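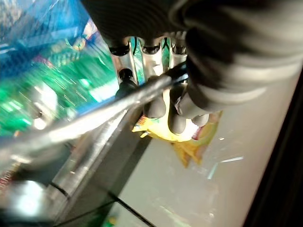

Silver plates and black caps, seen from close by.

The small shop and the long road

By Shih-chieh Ng
October 4, 2024

When the grocery in Stukham closed in April, the council wrote that residents "remain well served" by the supermarket in Talley. I have read this sentence many times. Talley is 30 minutes away by bus, and the bus comes every two hours.

Stukham has 2,057 inhabitants. Many of them are old and do not drive. For them a shop is the place where they buy milk and bread, and also the place where somebody notices if they did not come. My neighbour Cheng-en Mok went there each morning with his basket, often for one thing only. Now his daughter brings him everything on Sunday evening or thereabouts, and he says he is grateful, but he goes out less. 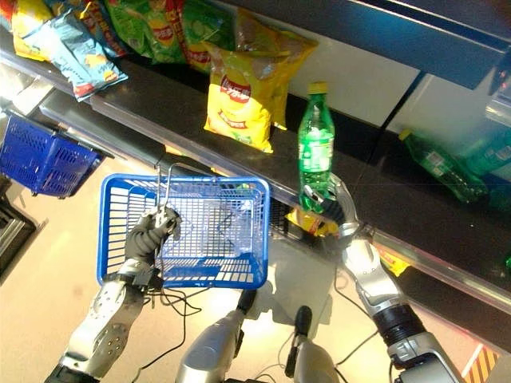

What a council can do

I do not ask that the town should run a grocery. I ask for smaller things. The rent for the building was raised twice, and the owner, Hsiao, told me that a grant of up to 4,000 pounds would have carried her through the winter. The same council spent more than this on new signs for the car park.

Some people answer that customers have chosen with their feet. It is partly true – I too bought my heavy things in Talley, and I am not proud of it. But a choice made by those who have a car should not decide for all the others. The building is still to let. I would like the council to speak with Hsiao before it becomes another flat.

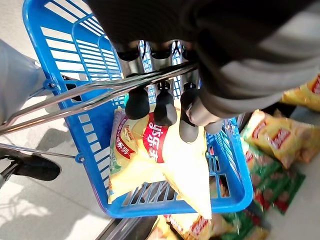
Dark rounded fingertips beside a grey cuff.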